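Sorham shared workshop — build help
Ticket 42: right hand drifts off target when reaching for the cup
Opened by: Tamer Bitar
Status: closed, with one thing left to watch
Opened: 9 Apr 2021

Hello all, and sorry in advance for the length of this. Gunlow (that's our two-armed build, for anyone who has joined lately) has started missing with the right arm. The left is behaving beautifully. When I ask the right hand to stop beside the cup, it goes wide by anything up to 80 mm, and then the next go is fine, and then it's wide again. I've restarted everything, swapped the wrist cable for the spare, and tightened every screw I could get a driver to. I've also been through my own script line by line with a pot of tea and can't see anything daft in it, though I'd never swear to that.
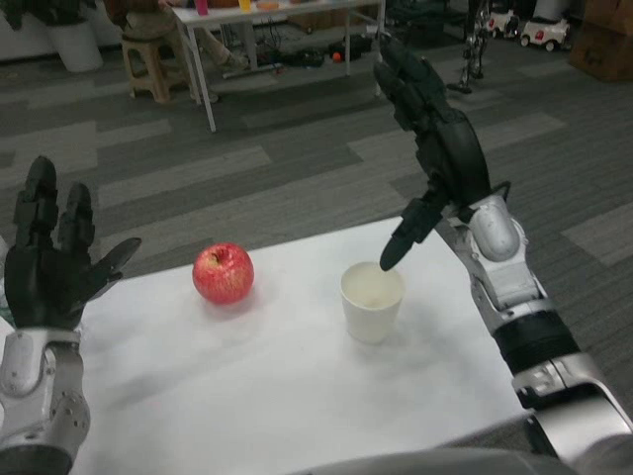 The reach test is the same one Welington wrote up for us last June, and I've not altered the targets. You send both arms to their waiting positions, bring the right one in towards the cup, stop, and write down where it ended up. I did 10 goes in a row and six of them were off. On one of the others the tip of the index finger went just inside the rim, with the apple sitting clear of it over to the left, so please don't think it's hopeless. It's the not knowing which sort of go you'll get that's driving me up the wall!

Reply from Welington Sales

Hello Tamer, lovely clear write-up, thank you. Two questions before you take anything apart. Are you letting the arm go home between goes, or starting each one from wherever it stopped? And which settings file is loaded? There's one called Amo and one called Bangera in the same folder, which is my fault. Bangera has the old wrist offset in it, from before we moved the wrist mounting, and it'll put the right hand out while leaving the left alone.

Reply from Tamer Bitar

Oh, good grief. The start-up script loads Amo, as it should, but the "resume" button on my little control page loads Bangera. I'd been pressing resume whenever I stopped to jot something down, so that's your every-now-and-then. I've pointed the button at Amo, sent both arms home and begun again from the top.

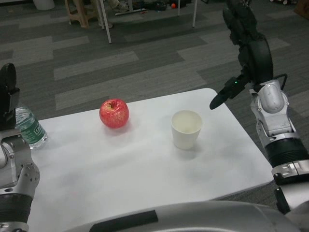
Another 10 goes this evening and the worst of them was roughly 6 mm out, which I can live with quite happily. I also tried pressing resume halfway through, on purpose this time, and it carried on as sweetly as you like.

Reply from Welington Sales

Marvellous — I'm so pleased. I've moved Bangera into the "old" folder so it can't catch anyone else. Would you mind running the test once more from a cold start, before the next build night? The right shoulder used to wander a little for the first few minutes and I never did get to the bottom of it.

Reply from Tamer Bitar

Will do, and I'll add the numbers underneath when I have them. Closing this for now. If the shoulder plays up I'll open a fresh ticket for it and link back to this one.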